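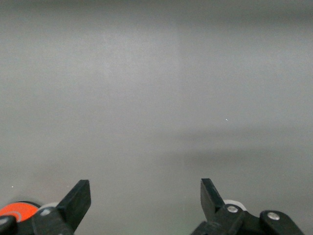
Two fingers and a grey surface

At the robotics club in Fosadstead, the gripper the students call Ilell has two black fingers, and most of this term has gone on getting them to close at the right moment.

Theda Kröger, 18, writes the code. She began with foam blocks and moved on to paper cups in June. "Cups are harder," she says. "Squeeze too much and you've lost one."

The club logged 301 attempts for its entry to the Cinument schools competition and counted 206 as clean lifts. Lieselotte Strobel, who teaches the group, wants a better figure before the regional round, where teams of 4 get one table and a single afternoon.

The club meets in the Kohlhase building after lessons.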